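Ticket: Yeon arm, jerky replay on cup pickup
Opened by Natália Ondrejka
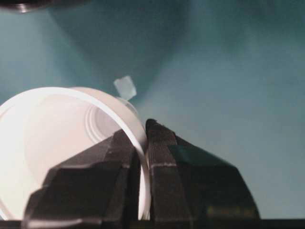 Teaching by remote control is so much fun now that the lag is fixed! One problem left: my demos feel smooth, but on replay the wrist twitches right before the fingers close on the rim.

Tried so far:
- recalibrated the leader arm, no change
- slowed playback to 40 percent, still twitches
- re-recorded 9 demos with a lighter hand - much better!

Arsen Lytvynenko: Great clue! Check the trigger smoothing, yours is set to 100.

Natália: Dropped it, twitch gone. Please close!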